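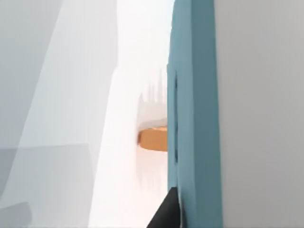
Spring Open Day at the Gorkar Institute

The Gorkar Institute opened its simulation laboratory to the public on 5th March. Doors opened in the early afternoon, and by the close of the program 866 visitors had signed the register at the main desk, the highest attendance since the laboratory moved to its present building in Silport.

Most open days in this field rely on a large machine behind a barrier. The Institute chose to present its daily work, most of which is done in software. Members of the public were seated before a wall display and invited to follow a simulated arm as it worked through a set of household tasks. Staff members controlled the session from a desk at the side of the room and took questions throughout.

The simulator, known as Drendness, has been in use at the Institute for two years. It calculates the motion of the arm and the weight and friction of each item, and it draws the view that a camera mounted near the gripper would receive. Researchers can repeat a task many times overnight with small changes in lighting or placement, and a failed attempt costs nothing but computing time.

Visitors were told at the outset that the view would often be awkward. When the gripper works close to a piece of furniture, a single surface can take up much of the display and the item of interest may be largely hidden. A program that performs well only when everything is in plain sight is of limited use in a home. Much of the current research concerns how the arm should proceed when it has only a partial view.
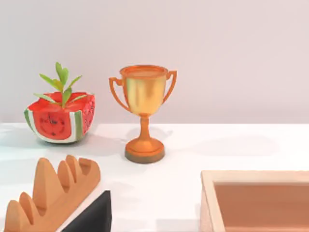 The choice of objects received more questions than any other part of the demonstration. The Institute keeps a library of digital models and selects from it with grasping in mind. A gold and orange trophy cup was of particular interest to the engineers present, as it offers two angular handles, a narrow stem and a thick rim, each of which calls for a different approach by the gripper. The planter with the watermelon design raises another difficulty, for the leaves of its plant spread well to either side and a careless path would pass straight through them. Younger visitors were asked where they would take hold of each item, and their answers were compared with the grasp points ranked by the software.

A shorter session, prepared with the engineering firm Wróbel, dealt with the transfer of programs from simulation to physical equipment. The speakers were frank about the limits of present methods. Simulated contact remains simpler than real contact, and soft or flexible materials are still hard to model well. Wróbel has agreed to support this line of work for a further two years, with testing to take place at its own workshop.

Teachers who attended may request the classroom version of the demonstration, which runs on an ordinary school computer and lasts about 2 hours with discussion. Requests should be sent in writing to the Institute's education office before the end of March.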